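The Case for the Latch

Office desktops are usually judged by processor and memory. I would judge them by how long it takes to get a part out. At the Ostdale depot, where Ciston sends its retired machines, we log 222 units in a typical month, and the log shows that enclosure design decides most of the labor cost.

A case with captive latches and a swing-out drive bracket averages 47 minutes for a full strip and rebuild. The screw-and-rivet cases from Fehr average 72. The parts inside are close to equivalent. The difference is fasteners, cable routing and whether the drive bay has to come out before the board can be reached.

Buyers rarely ask for these figures, and vendors do not volunteer them. Sturnell's last tender ran to nine pages and gave serviceability one line. I think it should carry the same weight as power draw.

Colored touch points deserve a clause of their own. They cost almost nothing to mold and they shorten training. 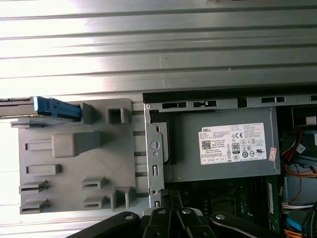
Should the power supply be replaced as a matter of course during a refurbishment?

Only if it fails a load test or the fan bearing is noisy. A sound unit with a legible rating label should go back in, with the label facing the open side.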